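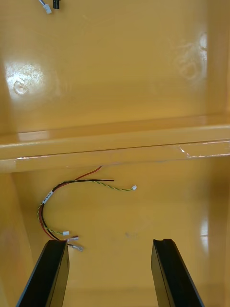
**They put a robot on the cable sorting bench. What happens to my job?**

I sort wire harnesses at Poirier. Two months ago they brought in an arm that picks them out of one side of the bin and puts them in the other. My title is now "cell attendant," which sounds like I work at a jail. Same pay so far. Mostly I untangle what it drops and press the green button. Has anyone been through this, and should I be looking elsewhere?

– Carter McIntyre

**3 replies**

**Ginette Nguyen**

We got ours at Plodell in December. Five of us were on the bench and two still are. No one was fired, they just moved people to packing and didn't replace the ones who quit packing (packing is awful). Ask these in writing:

- Is "attendant" a new pay grade, and does it top out lower?
- Who gets trained to reteach the picks?
- Does your rate now depend on the arm's rate?

That last one bit us. The target was 300 an hour and when the arm sulked over a knotted bundle, it was my name on the sheet. Took weeks to get downtime logged separately. Get on the training list, even if the class is dull. It is very dull.

**Nahom Jemal**

robots cant do wires. youll be fine

**Pallavi Pandey**

Nahom, they can do almost enough wires, and that's the trouble. You get the leftovers – every harness that's twisted round its neighbor, all shift long. My hands were worse after the arm came than before it. If yours start to ache, report it early, and don't let them tell you the job got lighter. Ours did have a nice effect on the noise, I'll give it that.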